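The picking hall at Relleo: gallery

We've had the robot arms in for one season now, and the questions keep coming from friends, families and the other sites, so we've put up a page! 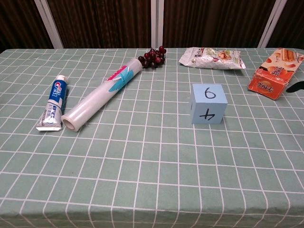 Toothpaste, cling film, grapes, two kinds of snack and the blue foam cube, with the gripper coming in from the right.

A mixed table like this is what the arms get on practice runs. Our shop orders are just as jumbled (we pack 2,160 different items), and a tube of Crest next to a roll of cling film is a perfectly normal pair for us. They lie so close together here that you have to think about which one to go for first. People do that without noticing. Chia-jung Tseng, who used to pick on the late shift and now sets up the tables, has become brilliant at spotting which neighbours will cause bother.

Grapes are everybody's favourite. Chia-jung puts them near the back, where the reach is longer, and there's always somebody who stops on the way to tea to watch. Soft fruit still goes out by hand on real orders, and the fruit bench has kept all its people.

The snack bag is my own pet subject. Bags crinkle, they puff up, they never lie the same way twice. The biscuit box beside it has proper corners, and you'd think that makes it easy, but set it at an angle near the corner of the table and it becomes a good puzzle too.

The cube with the handwritten numbers goes by the name of Wei, and please don't ask me who started that. Wei gets put out among the shopping on most mornings. There was real sadness when the first one went missing behind the Gendgate racks.

As for the jobs, 7 of us have moved from picking to looking after the arms, after four weeks of training with Knut Eichhorn from Lenex. Knut is patient and draws everything on paper, which suited me down to the ground. The walking is the big change. I used to do the far aisles all evening and my knees knew about it! Now I stand more, talk more and write a lot more notes, and I do miss the radio in aisle nine. The arms handle about 840 items on a good shift, mostly boxes and tubes, and we step in for the rest.

More pictures from the packing side in September, once the new benches are in.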